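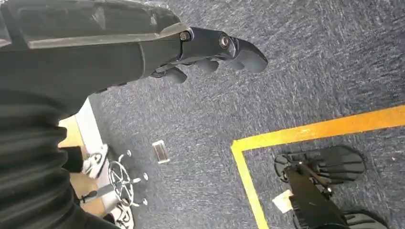 Flokard Racing will run the revised Zimar gearbox in both cars at Stanstead in May, team manager Yesenia Alvarado confirmed.

Zimar puts the saving at 371 grams. Flokard has yet to see that turn into lap time. The unit has covered more than 900 miles in testing and needed 2 replacement casings along the way.

"We've been promised gains before," said Alvarado. "I'll believe this one when it finishes a race."

Witold Wilczyńska stays in the No. 9 car. He asked to keep the old gearbox and was turned down.

The Maldonado test has been dropped from the team's schedule.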